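Projects > Automation Lab > Student Reports
Last updated: December

Is the Dalen two-arm sorting kit worth buying for the teaching lab?
Project report by Vlasta Baláž and Marek Kadlec
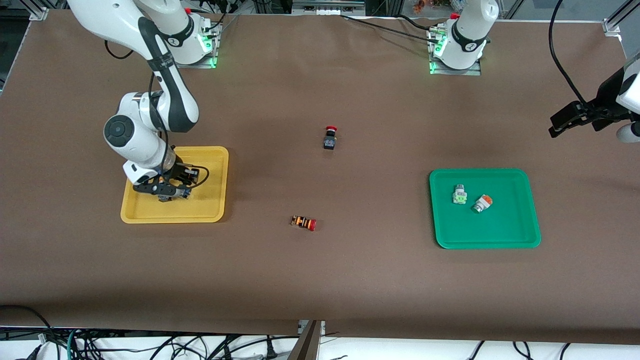
The Dalen kit is sold by Skedemach as a two-arm package that can be taught a sorting job "in one afternoon, by anyone." Our department was thinking of buying a second set, and we were asked to find out how much of that claim holds up. We used push buttons as parts, the kind fitted to control panels, and wanted them sorted into two plastic trays, one yellow and one green. We chose them on purpose. A button with a red mushroom cap on a square body may stand upright or lie on its side, and the gripper needs a different approach for each. The parts in the Skedemach sales video are all identical cubes, and we don't think a cube tells a buyer much.

What we did

Zdislava Tóth set up the software, Marek wrote the sorting program and Vlasta kept the log. We ran 1514 pick attempts over the term. Every attempt was logged as clean, dropped or missed, and a person put the parts back at the start of each round. The lighting and the table stayed the same throughout, so if anything our results flatter the kit.

Setup

The afternoon in the brochure took us 9 lab sessions. Part of that was our own fault, as we saved the wrong tool settings twice and had to start over. The rest was the manual. It covers one arm properly and then says the second is "configured likewise," which was no help when both arms wanted to move over the same tray. Lev Chornovol in the lab office wrote to the support desk and got back a link to the same page.

Results

With upright buttons, 80 percent of the picks were clean. We would call that fair for a teaching kit. Buttons lying down were much worse, and the short ones worst of all — the two fingers often closed on the round cap and slid off. Changing the grip force helped a little. Skedemach sells softer fingertips under the name Parnent, but they cost extra and we had no money left to try them.

We also doubt the need for two arms. In our program the left arm spent most of its time waiting for the right one to clear the space. A better programmer might get more out of it, but the kit is sold to people who are not programmers.

Comparison

The only other product we could borrow was the single-arm Bronus, and only for a short time. We ran it with upright buttons and never got to the lying ones, so we are not giving a score for it. It was quicker to set up. Its software also crashed less, though Zdislava disagrees and says we barely used it.

Recommendation

We would not buy a second Dalen set at the present price. Our supervisor, Zdeňka Koubek, has pointed out that the arms themselves never failed and that most of our trouble was with software and grip, which is true. If the department does go ahead, it should ask for a trial of the softer fingertips first, using our parts on our table. The log and the sorting program are in the project folder.

Filed under: Student Work, Robot Kits, Reviews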